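連載小説の「前回までのあらすじ」を信じない

2023年12月28日

年末なので、積んであったものを片づけている。積んであったというのは紙の本のことではなくて、読みかけのまま放っておいた個人サイトの連載小説のことだ。ブックマークのフォルダを開いたら、途中で止まっているものがずいぶん出てきた。今年の五月に読み始めて、梅雨に入る前にはもう止まっていたものもある。

そのうちのひとつが『Skimasard』である。書いているのはOcéane MacPhersonという人で、Châu Lâmに勧められて読み始めた。Châuの勧めるものは半分くらい外れる。本人にもそう言ってある。今回は外れなのか当たりなのか、まだ決めかねているので、決めかねたまま書く。

話の筋はこうだ。Vanachという港町があって、そこに宿屋がある。宿屋の主人がMac Suibhneという無口な男で、客は毎回どこか別の時代から迷い込んでくる。迷い込んだ客はたいてい寒がっていて、何か食べさせてもらい、そのうち町の古い揉め事に首を突っ込む。全部で225話。一話は短く、湯を沸かしているあいだに読み終わる。

止まっていたところから再開するにあたって、当然ながら私は各話の頭についている「前回までのあらすじ」に頼った。連載というのはそういうふうにできているはずだ。ところが、これが当てにならない。

たとえば、ある回のあらすじに「Mac Suibhneは鍵を渡すことを拒んだ」とある。そうだったかと思って本文を読むと、鍵はもう客の手にある。おかしいので前の回に戻ってみたら、彼は拒んでなどいない。黙って皿を拭いていて、客が勝手に鍵を持っていっただけだった。これを「拒んだ」とまとめるのは、かなり無理がある。黙っていたのだから拒んだのと同じだ、という理屈はあるかもしれない。私は買わない。

最初は作者のうっかりだと思った。毎週のように更新していれば、前の週に何を書いたかなど忘れる。私だって自分のブログの先月の記事に何を書いたか言えない。ただ、同じようなずれが何度も出てくる。あらすじでは「船は朝に出た」となっていて、本文では夜に出ている。あらすじでは妹、本文では姪。気になりだすと本文よりあらすじのほうを熱心に読むようになってしまい、これは読書としてどうなのかと思った。

Châuに言うと、「あれはわざとだよ」という返事だった。あらすじを書いているのは作者ではなく宿屋の客の誰かで、最後のほうでそれが分かるのだという。読者のあいだではもう定説になっているらしい。

私はこの手の「定説」に弱くない。というより、信用していない。連載小説の辻褄が合わないとき、読者が代わりに辻褄を合わせてやるのはよくあることで、それ自体は楽しい遊びだと思う。しかし遊びの成果を作者の手柄にしてしまうのは別の話だ。どこにそう書いてあるのかと聞いたら、Châuは「雰囲気で分かる」と言った。雰囲気で分かるなら姪と妹の違いも雰囲気でいいことになる。

そこで少し意地になって、あらすじだけを続けて読んでみることにした。本文を飛ばして、冒頭の数行だけを拾っていく。やってみると案外読める。むしろ本文より筋が通っているところさえある。Mac Suibhneは本文よりずっと頑固で、町の人間は本文よりずっと意地が悪く、客はいつも被害者ということになっている。なるほど、書き手が客だと言われればそう読めなくもない。読めなくもない、というところまでは認める。

ただし途中で調子が変わる。第三部にあたるあたりで、あらすじは急に正確になる。船の時刻も合っているし、誰が誰の何なのかも合っている。もし書き手が偏った客なのだとしたら、ここで改心したのか、それとも別の客に交代したのか。そういう説明は本文のどこにもない。私の見立てはもっとつまらないもので、この時期に作者が設定のメモを作り始めたのだと思う。小説を連載している人の後書きを読んでいると、そういう時期は誰にでもあるようだ。

実際、後書きの口ぶりもここで変わっている。それまでは天気と腰痛の話ばかりだったのが、「登場人物の表を整理した」と一行だけ書いてある。腰痛の話のほうが面白かった。

もうひとつ疑っているのが、例の「引っ越し」のことだ。『Skimasard』は途中から掲載先がAllolanceというサイトに移っていて、そのとき古い回に手を入れたと作者が書いている。どこを直したかは書いていない。つまり私がいま読んでいる古い回は、最初に読まれた古い回ではないのかもしれない。そうだとすると、あらすじと本文が食い違うのは、本文だけ直してあらすじを直し忘れたからだ、という説明がいちばん簡単になる。鍵の場面も、もとの版では本当に拒んでいたのかもしれない。

この説をChâuにぶつけたところ、しばらく返事がなかった。それから「夢がない」と来た。夢の話はしていない。
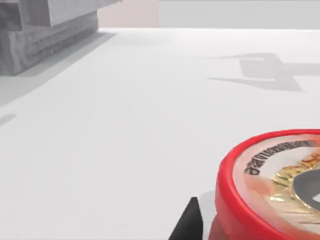

とはいえ、この説明にも穴はある。直し忘れなら、食い違いはもっとでたらめに散らばっていていいはずだ。ところが私が見つけたものは、たいてい宿屋の主人を悪く見せるほうに傾いている。妹と姪の件だけは誰の得にもなっていないので、あれは単なる間違いだろう。残りについては、偶然で片づけるには少し揃いすぎている気もする。気もするが、私は傾いている例を探しながら読んでいたのだから、傾いている例が見つかるのは当たり前でもある。

確かめるには移転前の版を読むしかない。古いサイトはもう消えていて、Châuが保存していたのは最初の20話だけだった。そのうち食い違いのある回は二つ。片方は旧版でもやはり食い違っていて、もう片方は旧版では合っていた。これでは何も言えない。Châuは前者を見て勝ち誇り、私は後者を見て黙っていた。公平のために書いておくと、逆のこともできた。

作者に直接聞けばいい、と言う人がいると思う。聞かない。Océane MacPhersonはコメント欄で読者の推理にわりと気さくに応じる人で、聞けばたぶん何か答えてくれる。ただ、ここまで読者のあいだで「わざと」という説が固まっていると、「いえ、直し忘れです」とは言いにくいだろう。私が作者なら言わない。にこにこして「さあ、どうでしょう」と書く。そして実際、過去のコメント欄で彼女はだいたいそう書いている。Châuはこれを伏線の証拠だと言い、私は直し忘れの証拠だと言っている。

肝心の小説としてどうかという話をしていなかった。会話はいい。客が自分のいる時代をなかなか信じないところ、信じてからすぐに図々しくなるところは何度読んでもおかしい。宿の台所で魚のスープを出されて、塩が足りないと文句を言う将軍の回は、声を出して笑った。反対に、章の終わりごとに誰かが扉を開けて「まさか、あなたは」と言うのは勘弁してほしい。しかも次の回で「あなた」の正体が分かると、たいてい知っている人である。一度など隣の部屋の客だった。

引きというのは、次の週まで待たされる読者のためのものだ。私のように年末にまとめて読む人間には、扉がただ何度も開いたり閉まったりするように見える。これは作者のせいではない。では誰のせいかと言えば、五月に読むのをやめた私のせいなのだが、五月に読むのをやめたのは、やはり扉が多すぎたからだった。

点数をつけるのは嫌いだが、Châuが毎回つけろと言うので、五段階で三ということにしておく。Châuは「三は逃げだ」と怒っていた。逃げたつもりはない。残りは最後の一部だけで、例の「客が書いていた」という話が本当に出てくるなら、そこに出てくるはずだ。出てきたら点数は直す。

それから、あらすじの食い違いについて「ほかにもある」と知っている方がいたら、コメント欄に話数を書いていってほしい。できれば、主人をよく見せるほうに間違っているものを。悪く見せるほうはもう足りている。結末は書かないでください。

次は餅を買ってから、最終部の最初の回を読む。あらすじは本文のあとに読むことにした。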